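Speaker notes – "Ten grippers or two arms? How we planned the equipment money"
Friday, second talk after the break. 14 minutes, then questions.

Slide 1. Greeting.
Good afternoon. I work on planning at Britley. I am not an engineer, so please keep the hard questions about motors for my colleagues. My subject is how we decided what to buy. (Wait for the door to close.)

Slide 2. Where we started.
In December we had one line in the budget, and it said "robot equipment". It had no split between machines, spare parts and people's time. My first advice is simple: do not accept one line. Ask for three lines at least, even if two of them are small.

Slide 3. The two offers.
Sikard offered us two fixed arms with a service contract. Tsuji offered hand-held grippers at 600 each, and we could order 10 of them for the price of one arm without its table. (Say slowly. Last time people wrote this down wrongly.)
The arms are stronger and they repeat the same movement very well. But they must stand in our lab, and we wanted to learn about homes. We took the grippers, and we moved one arm to next year's plan.

Slide 4. What we forgot.
Spare finger pads. Straps. Memory cards. A second charger for each bag. Together these came to 2,000, and I had written zero. My manager was polite about it.
Also transport. A gripper fits in a bag, but the bag needs a person, and the person needs a train ticket.

Slide 5. Nullow.
This is our list for bookings and repairs. Each gripper has its own page with the date of purchase and the last change of pads. Please buy or build such a list before the equipment arrives. We made ours after, and two pages are still half empty.

Slide 6. Last slide, leave it on during questions.
When you write your own plan, start from the rooms and let the price list wait until the second meeting. Measure the free floor, and ask which surfaces the machine must understand. A shiny tablecloth with blue and white checks, with bright reflections on it, is a different task from the matt grey table in our lab – and a supplier's demonstration will usually be done on the grey one. So put test days in real rooms into the budget, as a separate line, before you sign for any arm.
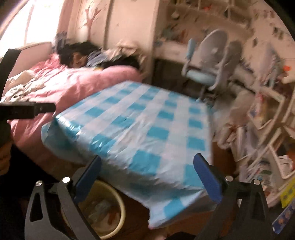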